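Community > Get Involved > Gardens

Posted Nov 2, 2018 | By the Ruremance Garden Desk

Print this page | E-mail this page

WANTED: PLOT HOLDERS FOR THE KALLOW STREET GARDEN

The Kallow Street Garden has 9 plots coming open and would like to hand them to people who will do something with them. Last year's intake included a gentleman who planted one zucchini, left for the summer, and came home to a zucchini the size of a canoe. We are hoping for a slightly higher standard.

You do not need experience. You need a free hour or two a week, shoes you have stopped caring about, and a tolerance for other people's opinions on mulch. Plots are 40 dollars for the season, water included. Slugs are also included.

Starting in May, every plot holder takes a turn at the shared beds along the Machala Avenue fence. Turns last two hours and involve weeding, hauling, and listening to a long-running argument over whether mint should be allowed in open ground. (It should not. Applicants who feel differently are welcome to keep it in a pot and keep it to themselves.) 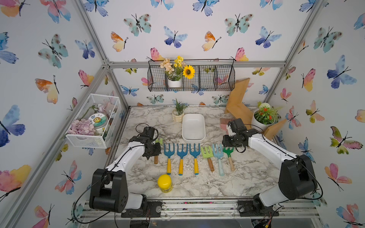

Small hand tools are plenty for a first season.

The shed holds forks, spades, and one wheelbarrow that pulls to the left. Please bring your own gloves and hand tools, and write your name on them. A trowel left on a path at Kallow Street becomes common property by sundown, and the last person to ask for one back was given three, none of them his.

We would especially like to hear from anyone who can fix a hose, sharpen a blade, or explain the Plomby composter, which came with a manual in four languages and is still full of the leaves we put in it two winters ago.

Dogs may visit on a leash. Children may visit under roughly the same terms. Roosters have been discussed and the answer is no.

To apply, send a note with your name, your phone number, and what you hope to grow to Kallow Street Garden, Box 3131, Ruremance. "Tomatoes" is a perfectly good answer and it is what everybody puts. Plots are drawn from a hat. If you miss out, you go on the waiting list, which moves whenever somebody discovers bindweed.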